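Hand-held gripper sessions: questions about the house rules
For anyone recording tabletop tasks on the Darkwood project
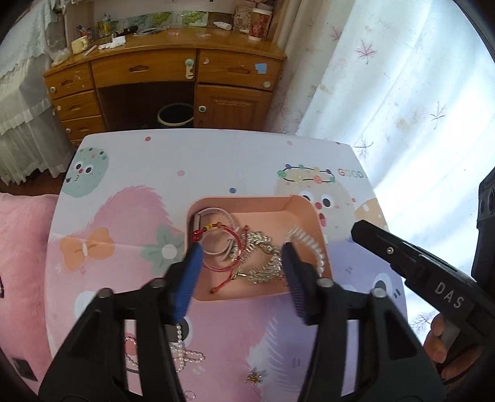 Reading time: 4 minutes

These are the questions operators send in most often. The answers apply to all home and office sites. If your site has its own sheet, follow the stricter of the two and let Margit Dalen know where they differ.

Who do these rules apply to?
Anyone holding a gripper during a recorded session, and anyone setting up the table for them. Reviewers work from a separate set.

Do I need to clear the room first?
No. Ordinary rooms are what we want, so leave the desk, the curtains and the bits and pieces as they are. Do remove anything with a name, address, account number or face on it. Letters, parcel labels, school papers and family photos are the usual ones. Check the far side of the room as well as the table.

Is a patterned table allowed?
Yes. Printed tables with cartoon characters are fine, and so are cloths, mats and bare wood. The table must be steady and must not slide when you lean on it. If it rocks, fix it before you start or use another one.

What counts as a tangle task?
Any task where soft or linked items lie over one another in a tray, such as a watch strap, a beaded bracelet, a rhinestone chain and a spiral hair tie heaped together. The aim is to lift out one named item at a time and put it down on the table. Items already on the table when you begin are part of the starting layout and should be left where they are unless the task card names them.

Can I use my own jewellery?
Only costume pieces you would not mind losing. No heirlooms, no precious stones, nothing borrowed. Chains snap and beads come off, and we do not pay for damage to personal items.

How hard may I pull?
Gently. If an item does not come free after two tries, open the fingers, move to a different part of it and try again. After a third failed try, stop and mark the attempt as "stuck". A stuck attempt is a valid recording. A broken bracelet ends the session, as loose beads have to be picked up before anyone carries on.

May I help with my fingers?
Not during a recording. Both hands stay on the grips from the start tone to the end tone. If you have to touch something, end the recording, put it right and start a new one. Do not trim the old one yourself.

Do both grippers have to be in use all the time?
No. One can hold back while the other works. Keep the waiting one open and clear of the tray, and avoid resting it on the table. When both go in together, bring them from opposite sides and don't let the fingers knock. Repeated knocks loosen the screws on the finger joints.

What do I check before each session?
Look at the pads on both fingers. They should be flat, fully stuck down and free of fluff. Wipe them with a dry cloth. Then check that the screws are snug — finger tight is not enough — and open and close each gripper five times. Any grinding or catching means the gripper goes back in its case with a Kedinen tag on it.

What about small items?
Rings, brooches and single beads are allowed for adult operators in homes without small children or pets. Count them out of the bag and count them back in. Write both numbers on the card.

Does daylight matter?
A bright window is acceptable. Try not to stand so that your own shadow falls across the tray, and don't open or close the curtains part way through a set. If the light changes a lot, finish the attempt you are on and begin a new set.

How long is a session?
35 minutes, then a proper break with the grippers put down. Sore wrists and thumbs should be reported the same day, even if they have eased by the evening. Two sessions in a morning is the limit.

How should I reset the tray?
Tip the items in loosely and leave them as they fall. Do not arrange them to look neat, and do not knot them on purpose. Turn the tray a little between attempts.

Where do I send problems and questions?
Use the Eklund form for faults and damage. Anything about these rules goes to Margit Dalen, who reads messages on Tuesday mornings. If something is unsafe, stop work and ring the site number on your card.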